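Owner Resources / Set-Up Guides / Vacation Rentals
Sylvie MacDonald, Owner Services
6th February

Davix Owner Guide
Section 3: Preparing a Property for Its First Guests

This section applies to owners and property managers whose listing has been approved and whose Davix account is open. It covers the arrival profile, the entry code, the welcome supplies and the test stay. Owners who have not yet received an approval notice should return to Section 2 and complete the listing application.

The steps must be completed in the order shown. The calendar for a property remains closed to bookings until the test stay has been recorded.

3.1 Before you begin

Have the following on hand:

- The owner number printed on your approval notice
- The local lodging permit, if your town issues one
- The name and telephone number of a local contact who can reach the property at short notice
- A current floor plan showing all exits
- The make and model of the door lock

Note: The local contact may be the owner, a neighbor or a paid manager. The contact must answer the telephone during the entire arrival period. A voicemail box does not meet this requirement.

3.2 Creating the arrival profile

1. Sign in to Davix and open the Properties page.
2. Select the property, then select Arrival Profile.
3. Enter the street address exactly as it appears on the lodging permit. Do not add a nickname for the house on this line. Nicknames belong in the Display Name field.
4. Set the check-in time. The standard time is 4 p.m. An earlier time may be entered for a single booking but not for the whole season.
5. Set the checkout time. The standard time is 11 a.m.
6. Enter the security deposit. The standard deposit is $300 for each stay and is held on the guest's card.
7. Under Parking, enter the number of vehicles allowed and state where they are to be left. If the street is subject to seasonal restrictions, enter the restricted dates.
8. Under Beach and Pool Access, select Public, Private or None. If you select Private, upload a copy of the access pass that guests will carry.
9. Select Save Profile.

Note: Changes made to an arrival profile after a booking has been confirmed do not apply to that booking. Guests keep the times and the deposit shown in their confirmation.

Caution: Do not enter the door code in the Directions field. Directions are sent to guests at the time of booking and may be forwarded to other people.

3.3 Setting the entry code

Properties with a keypad lock use a separate code for each stay. Properties with a traditional lock must use a key box, for which the steps are given in Appendix B.

1. On the Arrival Profile page, select Entry.
2. Choose the lock model from the list. If the model is not listed, select Other and contact Owner Services before continuing.
3. Press and hold the program button on the inside of the lock until the light flashes.
4. Enter the pairing number shown on the Davix screen.
5. Wait for the message "Lock Connected." If the message does not appear, replace the batteries in the lock and repeat steps 3 and 4.
6. Set an owner code and a cleaning code. The two codes must be different.
7. Stand outside the property with the door open and try both codes.

Caution: Keep the door open while codes are being tested. A lock that has been paired incorrectly may not release from the outside.

3.4 Welcome supplies

Every property must be stocked before each arrival. The minimum supplies are bath tissue, hand soap, dish soap, trash bags and one clean bath towel for each registered guest. Owners may add food items or a small gift. Supplies ordered through the Dresero catalog are delivered to the local contact, not to the property.

1. Open Supplies and select the number of guests the property sleeps.
2. Review the suggested list and remove any item you will provide yourself.
3. Enter the delivery address of the local contact.
4. Select a repeat schedule. Properties with stays of one week should use the Weekly setting.
5. When the order is received, check it against the packing slip and report missing items on the same day.

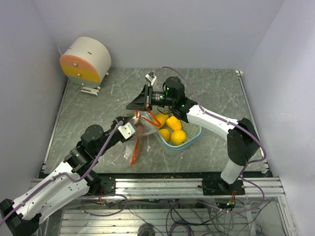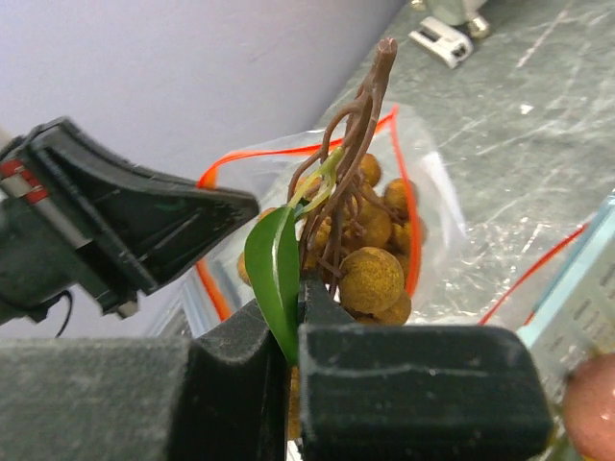 Figure 4. Clear bag with orange-red drawstring cords (first view); open clear bag and artificial-looking longan bunch (second view).

Note: Food items must be sealed and must show a use-by date. Home-cooked and home-canned foods may not be left for guests. Owners who leave food should list the ingredients on the welcome card.

Note: Tastitness vouchers may be left in place of food. Write the booking number on each voucher before placing it in the property. A voucher without a booking number will be refused.

3.5 Guest information binder

Place a printed binder where guests will see it on entering. The binder must contain the property address, the local contact's telephone number, the location of the nearest hospital, the trash collection schedule and the floor plan. Coastal properties must also include the local evacuation route and an explanation of the beach warning flags used by the town.

Restaurant menus, attraction leaflets and bus timetables are welcome in the binder but should be replaced at the start of each season. Leaflets from the previous year should be removed by the end of January.

3.6 Recording the test stay

1. Open Bookings and select Create Test Stay.
2. Choose a single night on which no cleaning or repair work is planned.
3. Enter the name of the person who will stay. This person must not be the owner.
4. Ask the tester to arrive using only the directions and code sent by Davix.
5. After checkout, the tester completes the form sent by e-mail. The form asks about the directions, the lock, hot water, smoke alarms, lighting and outdoor steps.
6. Correct any item marked Needs Attention and attach a photograph of the finished work.
7. Select Submit for Opening.

Caution: Do not submit the property if a smoke alarm has been marked Needs Attention. Replace the alarm and arrange a new test stay.

The calendar opens when the form has been reviewed. Questions about a review should be sent to Maëlle Beaulieu in Owner Services. Owners of properties in the Morin district should write to Ottar Eide, who handles the lodging permits for that area.

Continue to Section 4: Rates and Seasonal Calendars.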